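Setting up the arm on the play kitchen cell, from cold bench to first good run

Last revised 2/18/18

The play kitchen cell at Brumwood has been rebuilt often enough that the instructions now exist in four versions, three of them on the backs of packing slips. This page replaces all of them. If you find a packing slip that disagrees with it, the packing slip is older and crankier.

You should be able to go from a powered-down arm to a repeatable run in an afternoon. The first time will eat the whole day. Bring lunch, and eat it somewhere else, as crumbs and linear bearings do not get along.

What you need

The arm, its controller, and the Sriwong base plate with all of its bolts. Hex keys in metric. A torque driver, a small level, masking tape, a soft pencil, a lint-free cloth. The laptop with the Kelcombe control software already installed and licensed. Do not plan on installing it on the day. The license server has moods.

Step 1. Fix the kitchen before you fix the arm

People always start with the arm. It's the expensive part and it has lights on it. Start with the kitchen anyway. A play kitchen is built to survive small children, who push it over and move on, and it will creep across a floor a hair at a time when something leans on it all day.

Screw the kitchen to the baseboard through the back rail and both side panels. Then grab the countertop and try to wiggle it. If it moves, tighten and wiggle again. Check that the sink tub is seated all the way down. It lifts out for washing, and it will also lift out when a fingertip catches the rim on the way up.

Lay the level on the counter in both directions. Shim the baseboard, never the kitchen.

Step 2. Mount the arm

The base plate goes to the right of the kitchen, so that the arm comes in over the sink end. Run all the bolts in finger tight, then work across the plate in a star pattern with the torque driver. The value is stamped on the plate near the cable notch – yes, under the cable, where you've just put the cable.

Route the cables up the back of the post and leave a loop at each joint big enough to get your fist through. Move the arm by hand to its farthest reach and look at the loops. If any of them goes tight, give it more slack now. A tight cable will behave perfectly through setup and then drop out in front of visitors.

Step 3. Power up and home

Clear the counter. Put the emergency stop where your left hand will be, and press it once to prove that it does what the label says. Release it, power the controller, and wait for the joints to report in. They don't hurry.

Home the arm with the gripper well above the counter. The homing move swings the wrist through a wide arc, and the range hood is in a very convenient place to be hit. If you hear a click followed by a sulky silence, one joint has hit its current limit. Power off, move that joint by hand to the middle of its travel, and try again.

Once it homes cleanly, do it a second time. If the two home positions differ by more than 2 mm at the fingertips, the base plate is loose. It will feel tight. Check it anyway.

Step 4. Teach the reference points

The software wants three points before it will trust you with anything: one high, one low, one at rest. Ours are the lip of the range hood, the inside of the sink, and a parking spot in front of the backsplash.

Put the arm in hand-guide mode and bring the fingertip up to the right end of the hood. Stop just short. Do not touch the hood, as it flexes and you will end up teaching the arm a point inside a piece of plastic. Save.

For the sink point, come in from above and lower the fingers straight down into the tub, keeping clear of both side walls. Save. Back out the same way you went in, slowly, while resisting the urge to admire your work.

The parking point is wherever the gripper can hang over the counter without blocking the camera's view of the burners. Save that too, and write all three down in pencil on the baseboard. The software keeps them in a file. The file has been overwritten in the past by someone who shall remain the author of this page.

Step 5. Put the props back

Saucepan on the right burner, pepper and green bumpy toy on the left, yellow piece by the back corner of the cooktop, green block standing at the front corner of the sink. Trace around each one on masking tape, lightly. Without outlines the props drift over a week, and the positions you measured in April will bear no relation to anything.

Hang the utensils last. They swing for a while if you bump them, so wait until they hang still before taking any reference images.

Step 6. Run it slowly

Set the speed to 30 percent and cycle the arm through the three points with the gripper empty. Watch the cables for the first few passes, then the fingertips, then the base plate. Keep a hand near the stop the whole time, including the part where it's going well.

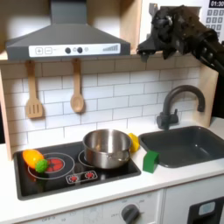
Fingertip just below the right end of the hood.
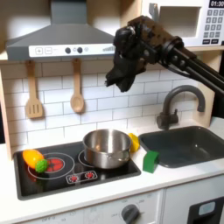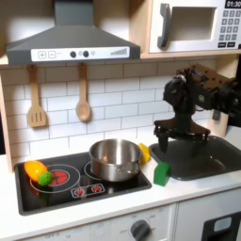

Fingers pointing down into the sink.

If you get through 200 cycles with no faults and the fingertips still come back to your pencil marks, bring the speed up in small steps. Stop at the first speed where the kitchen starts to hum and drop back one step.

Looking after it

Wipe the fingers at the end of each day with a dry cloth. Re-torque the base plate after the first day of running, then monthly. The finger pads get shiny and slippery at roughly 2,000 grasps and should be swapped as a pair, even if one of them looks fine. Put the old ones in the bin and not back in the drawer with the new ones, a lesson our Brunadmont bench has now learned twice.

Comments

mossgate: Followed this over two evenings and got stuck at step 3, where the second homing kept landing off to one side. Base plate was solid. What I had was a cable loop snagging on the head of one of the plate bolts, which tugged the wrist just enough at the end of the move. Might be worth adding to the list of things to look at before anyone takes the plate off again, as I did, both evenings. Also my torque value was stamped on the underside of the plate. I found it after bolting it down.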